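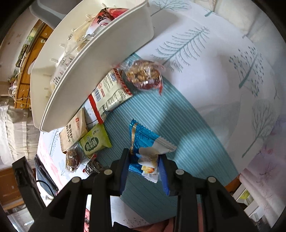

Bedroom 2, bed surface. Opened blue foil packet, white tray, striped mat. See items 4 to 9.

Iltadside Shared House, Wiltberg
Room and Food Storage Checklist, upper floor
Checked by: Müzeyyen Eren
Second check: Ekrem Baysal
Date: 10 Jul 2021

3 comments | 2 shares

Marks used: OK, ACTION, N/A. Comments follow the item they belong to. Items marked ACTION stay open until the second checker initials the paper copy on the landing.

SECTION A. ROOM

1. Door opens fully, nothing stored behind it. OK

2. Smoke alarm tested with the button. OK
Comment: Battery changed in May. Next change goes on the landing sheet.

3. Clear floor from door to window, minimum width 800 mm. OK

SECTION B. FOOD KEPT OR EATEN IN THE ROOM

4. Food is off the bedding. ACTION
Comment: Snacks on the bed, some in the white plastic tray and some directly on the light blue striped mat. The mat lies on the printed sheet and does not count as a storage surface. Move everything to the shelf box or the kitchen cupboard.

5. Opened packets are closed with a clip or emptied into a lidded container. ACTION
Comment: Blue foil packet is open. Inner wrapper torn, pale yellow biscuit partly exposed. The strip of clear tape on the packet is not accepted as a closure. Use a clip from the kitchen drawer or finish the packet.

6. Nuts are stored apart from other food and labeled. ACTION
Comment: Clear plastic bag of nut cluster, walnut pieces visible, lying next to the snack-bar package. House rule since May is one lidded box for all nut products, lid marked NUTS in black. Applies to sealed bags as well.

7. Date marks readable on all packets. ACTION
Comment: Not completed. The tray has to be emptied and each packet turned over. Ertuğrul Dursun to list the dates on the back of this sheet. Anything past its date goes in the kitchen bin, not the bedroom bin.

8. Tray or container suitable for food. ACTION
Comment: The white tray has rows of short pegs along the inner side. Crumbs collect between pegs and a flat cloth does not reach them. Wash with a bottle brush, rinse, dry upright. If kept for snacks, wash weekly. A plain tray is preferred.

9. Empty wrappers removed. ACTION
Comment: Loose wrappers to be sorted from full packets before the dates are listed.

SECTION C. SHELF BOX

10. Box has a tight lid. OK

11. Box at least 300 mm above floor level. OK
Comment: Measured at the underside of the box.

12. Box at least 60 cm from the radiator. ACTION
Comment: Measured 55 cm. Shift toward the window and measure again.

SECTION D. PESTS

13. Droppings or gnaw marks along baseboards. None found. OK

14. Ant bait in place under window. N/A
Comment: Removed in May.

RESULT: Seven items open. No reason to close the room. Items 4, 5 and 6 to be done the same day, the rest before the next round.

COMMENTS (3)

Kadir Oral
Item 12, is that measured from the radiator fins or from the valve? The valve sticks out further on this floor.

Müzeyyen Eren
From the fins. The valve is on the other side from the shelf. I will write "fins" on the form.

Bastian Stöcker
Item 8: the Cerport brush in the upstairs bathroom is for drains. Please take the one hanging by the kitchen sink. Item 6 box is on the second cupboard shelf and has space.

Contact: house office, Iltadside, Wiltberg | © 2021 Iltadside Shared House | Back to top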